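4.3 Setting the type area for a foil-stamped slipcase

1. Open the Drasutley layout file and select the Slipcase template.
2. Set the spine width to 7 mm. Leave the bleed at its default value.
3. Place all foil lettering on the layer named FOIL. Use solid black at 100% – no tints.
4. Convert type to outlines and save a copy.

Note: Nunico stamping plates do not hold hairlines. Thicken thin strokes before export.

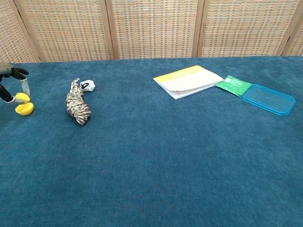 Fig. 12. Yellow plastic piece and braided rope on teal-blue fabric.

5. Export the FOIL layer as a separate PDF.
6. Enter the run length. Runs under 1,000 use the Allimberg hand-fed setting; longer runs use the automatic feed.

Caution: Do not change the run length after the plate order is sent. The order must be canceled and entered again.

For gatefold sleeves, see 4.4.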